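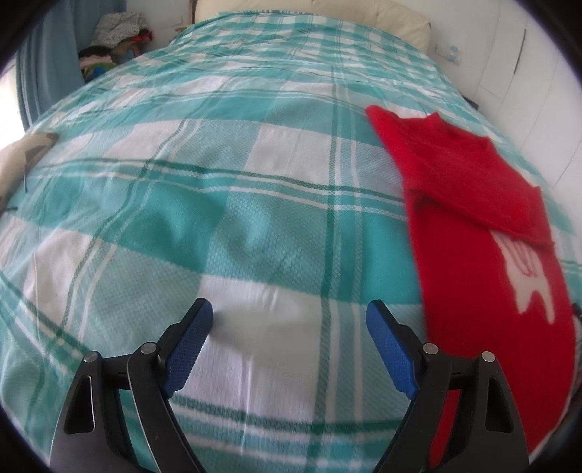 Jolene Fairweather wrote to ask whether a grasp policy trained on cloth laid over other cloth would carry over to a bare tabletop, where most of her tests are run. It does, with some loss, and the numbers are further down this page.

Luroveo Hand-Held Gripper, textile set

The Luroveo is a two-jaw gripper for recording manipulation by hand. The textile set adds blue knurled finger pads and a wide-angle camera, so the pads and the cloth stay in view together. Uvport builds the unit and supplies the recordings used in the Barrera study of garment pickup in homes.

Method

Operators worked in furnished bedrooms and recorded 2000 pickups of knitwear from beds. Bedspreads were left as found, wrinkles and patterns included. Each recording starts with the jaws open over the bed and ends when the garment is released. A policy was then trained on the wide view alone — no depth sensor, no markers on the cloth.

Result

Over 125 trials on beds, the policy took hold of the bedspread along with the garment 2 times. On a bare table it missed the garment 18 times in the same number of trials, mostly on thin single layers. Folded edges were the easiest target in both settings. Angus Lamont and Rangi Bolger ran the trials and kept the failed ones in the download.

In the box

Gripper with camera mount
Textile pads, one pair fitted and one spare
Hex key for the pads
Card with the download address for the recordings

Pads wear faster on coarse wool. Replacement pairs are sold separately and ship from Brurncombe. Orders placed in February go out with the revised camera mount — older mounts still fit.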